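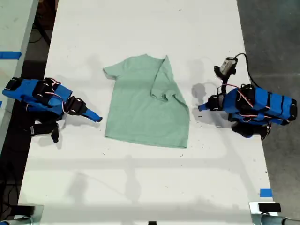 Attachment 1: mint tee on the folding table, right side and sleeve folded in, left sleeve still out

Subject: Mint tees won't fold square, hems come out uneven
Opened by: Rafia Janjua
Opened: September 18, 2023
Product: Rulard short-sleeve tee, mint
Status: Solved (reopened once, see below)

Hi! So I've been going in circles with these mint tees and I'm finally writing it down, partly for you folks and partly so I stop trying the same thing over and over.

We fold plain tees for gift boxes. One tee to a box, folded to the size of the card insert, neckline up, nothing fancy. The white ones and the navy ones have always gone fine. The mint ones came in with our last Grukent order, and I cannot get a decent rectangle out of them. The first side goes in and the fold runs off at an angle, from the shoulder down toward the middle of the shirt, when what I want is a straight line from shoulder to hem. Then the bottom edge doesn't line up with itself, so when I bring the hem up I get a little tongue of fabric poking out underneath. In a clear-lid box that tongue is all you see.

The order is for 1000 boxes, by the way, so you can see why I'm being fussy about a tongue of fabric.

What I'd like to know:
- is this a cutting problem with the mint batch, or is it me?
- if it's the batch, can we swap?
- if it's me, what am I doing wrong?

Stuff I already know you'll ask: size medium, straight from the polybag, not pressed, not washed by us. Folding table is the long white one. It's scuffed but it's flat, I put a level on it.

Reply from Sobia Ansari, Grukent support

Hi Rafia, thanks for the detail. Before we talk about a swap, could you check whether the shirt itself is square? Fold one in half lengthwise, shoulder seam on shoulder seam, and see if the side seams meet all the way down. If they drift apart toward the hem, the body is twisted and I'll start a return. If they meet, we'll look at the fold. Please try it on shirts from more than one polybag.

Rafia

OK, done. I took 10 shirts out of different bags and did the half fold on each. Eight of them matched up fine, seam on seam all the way down, or close enough that I wouldn't argue. Two of them drift, and you can feel it too, the fabric wants to slide off to one side when you smooth it. I put those in a separate pile with a sticky note.

Annoying part: the good ones STILL fold crooked for me. So I guess it's partly the batch and mostly me? I was kind of hoping for the other way around.

A few notes from this morning while I had them all out.

Try 1. Smoothed the shirt flat first, from the neck down, before folding anything. Helped with the wrinkles in the middle of the body. Did nothing for the angle.

Try 2. Card insert laid on top as a guide, side folded over it. Straight near the neck, then it wandered off again by the hem. The card is shorter than the shirt, so once I get past the end of it there's nothing to fold against. I knew that, I just forgot until I saw it.

Try 3. Sprayed a tiny bit of Plinex wrinkle release and let it sit. The fabric got a bit calmer but also a bit limp, and then it stuck to the table when I tried to lift the edge. Wouldn't do this again. Also the whole corner smelled like a hotel lobby.

Try 4. Turned it face down and folded it the way Tahira does at home (neck toward you, not away). Slightly better? Could have been luck. It came out of the fold upside down for our boxes anyway, and I had to flip it, and flipping it undid half the good.

Try 5. Slower. Just slower. No difference at all, except I was now slow and crooked.

Reply from Sobia Ansari, Grukent support

That's really useful. I've opened a return for the shirts with drifting seams, so keep them unfolded in the bag with your sticky note. For the rest, my hunch is where the fabric gets picked up. If you take hold near the sleeve and carry it across, the shoulder moves a lot and the hem hardly moves, and that gives you a slanted flap. Could you tell me which spot gets lifted first, and whether the fabric is bunched when it lifts or lying flat?

Rafia

Well, that's a fair question and I did not have an answer ready! I'd been watching the fold line the whole time and never the pick-up. Went back and looked, and yeah. It bunches.

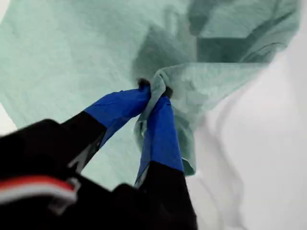
Attachment 2: close-up of the pinch, fabric gathered into a knot with wrinkles running outward

So it isn't lying over like a page in a book. A whole wad gets squeezed together, and the creases fan out into the rest of the cloth. Once you've got a gather like that, everything near it is shorter than it was a second ago, and whatever you fold afterward has that missing length baked in. I think the white tees let me get away with it since they're heavier. The mint is a softer shirt and it just follows the pinch wherever the pinch goes.

I tried a bunch of things after that, in no great order:

Pinching less. Only the top bit of the edge, no wad. Better right away. The flap still slants, but there's no knot in it, and I can smooth the rest with a flat palm.

Pinching at two spots, shoulder and hem, both at once. This was the big one! The side comes over in one go and the line is straight. You have to keep the cloth a bit taut between the two spots or it sags in the middle and lands with a belly in it.

Two spots, but sleeve and hem. Nope. The sleeve swings around too much, and it drags the shoulder along. The sleeve really wants to be dealt with separately, after the side is over: fold it back on itself and pat it down.

Moving the shirt closer to the table edge so I could reach the hem better. Comfortable for my back, terrible for the shirt. A corner slipped over the side and pulled the rest with it. Middle of the table it is.

Wiping the table. There were smudges, and I gave it a proper wipe with a dry cloth. I don't think it changed the fold, but the shirts are pale and I felt bad about not having done it earlier.

Asked Yichen Cai to have a go without telling him anything, just "fold this to the card." He grabbed the sleeve. Everybody grabs the sleeve! It's the bit that sticks out, so of course you do. Same slanted flap as mine. Then I showed him shoulder and hem and his second one was nicer than any I'd done all day, which, fine.

Reply from Sobia Ansari, Grukent support

Great, that sounds like the answer. One thing to add: check the hem before the first fold as well as after. If the bottom edge is already uneven while the shirt is lying open, tug it level first, or the side fold will lock the unevenness in. Shall I mark this as solved?

Rafia

Yes please, and thank you. The hem tip is a good one. On most of ours the bottom edge does sit a little wavy when the shirt first goes down, and I'd been ignoring it on the theory that it would sort itself out in the fold. It does not.

Status changed to: Solved

Rafia (reopened)

Sorry, me again. Square folds all through the first stack, and then they started going fat. Straight sides, level hems, but each folded shirt was thicker on one side, so the boxes wouldn't close flat. The lid would sit on one corner.

I worked it out before you answered, but I'm putting it here for whoever searches this later. It's the sleeves. With the side folded over first and the sleeve folded back on top, I was laying both sleeves down on the same half of the shirt. The left one has to stay on the left and the right one on the right. If the right side comes in far enough to cross the middle, its sleeve ends up on the wrong half, and then the left sleeve piles up on top of it. Bring each side in to the middle and stop there.

I've drawn a pencil line on the table for the middle and two short ticks for the card width. Ciarán Rafferty was not thrilled about pencil on the Tsakiris table, but it's got gray marks all over it already and I promised it wipes off.

What we do now, start to finish:

Shirt down in the middle of the table, neckline away from you.
Smooth from the neck down, then out to the sides.
Level the hem with a little tug at each corner.
Take the right side at shoulder and hem, small pinch, keep it taut, bring it to the line.
Sleeve back, pat flat.
Same on the left.
Hem up to just under the neckline, then check the thickness with your palm.
If there's a lump, open it and redo the sleeves. Pressing on it just moves the lump.

Reply from Sobia Ansari, Grukent support

Thanks for coming back with that, Rafia. I've copied your steps into our notes for the mint tee, hope that's OK. Replacement shirts for the twisted ones are on the return ticket, so you can track them there.

Rafia

Of course, copy away! One last question and then I'll leave you alone: we've got a peach version penciled in for January. Is it the same soft fabric as the mint, or the heavier one like the white? If it's the soft one I'll plan for slower folding and book Yichen for the extra hours.

Reply from Sobia Ansari, Grukent support

Same fabric as the mint. I'd book Yichen.

Status changed to: Solved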